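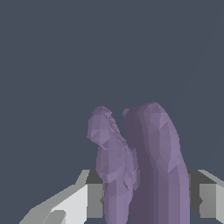

Two lumpy objects side by side at the gripper, in simulation.

Grasping in clutter: first numbers from the Sevura runs

Last updated January 11, 2018
Shares 11 | Comments 4

Quick one from the grasping corner, more at the group meeting. Mieke Desmet has the first full batch back from Sevura, our simulated picking setup, and it's worth a few paragraphs before the deadline eats us all.

The question, for those who missed the November talk: if you train a grasp scorer only on single objects, how badly does it fall over when things touch? Everyone suspects badly. We wanted a number.

Setup is simple. Lumpy shapes, made by deforming basic solids and then cutting the mesh down to few triangles so the contact solver doesn't choke. No texture at all. The network gets depth only, so color means nothing to it – purple is just what the viewer gives us. It proposes a grasp, the simulator closes the fingers, lifts, shakes. If exactly one object is still held after the shake, success. Two held at once counts as a failure, and this is where most of the arguing happened.

Results. 1319 test scenes, none of the shapes seen in training. The scorer trained on single objects does fine when there's a clear gap between neighbors. Move them until they touch and it starts treating the pair as one fat object. Puts the fingers round both, quite confident about it. Sometimes the double grasp even survives the lift, then one slides out in the shake. Scores for these bad grasps were nearly as high as for the good ones, so simply raising the threshold doesnt help much. You throw away the good with the bad.

The fix Mieke tried is almost embarrassingly small. Take the same training shapes, drop in a second one at a random offset, relabel everything with the one-object rule, retrain from the old weights. No change to the network. Failures on touching pairs dropped by up to 50 percent depending on shape family. Tall narrow shapes gained the most. Squat ones hardly moved, and we don't have a good story for that yet – finger clearance, maybe, or the sampler just doesn't offer enough top-down candidates. Mieke leans toward the sampler. I'd bet on clearance.

Caveats, plenty. Friction is a single fixed value. Depth is clean, no sensor noise. The meshes are coarse and a facet edge can catch on a finger pad in a way a smooth surface wouldn't, so some of the "stable" grasps are probably flattered by that. A finer mesh set is generating now, 100 shapes, same families, to see if the ranking holds. Slow. Please do not kill the job on Havow, it is not stuck, it just looks stuck.

Real hardware comes after. Van Rooij has offered time on their test cell and Grarnasar is printing a subset of the shapes so sim and real use the same geometry. No dates promised. Scale of the prints is still being argued over, the tallest ones get close to the limit of the finger opening.

Code is in the usual repo under the pairs branch. The readme is out of date, the flag is now --neighbors and not --clutter. Scene files are seperate, ask Mieke for the path. If you have shapes you'd like thrown in, send meshes, closed ones please, with units. Last batch came in mixed inches and millimeters and cost us an afternoon.

Next issue: squat shapes, and hopefully who was right on clearance.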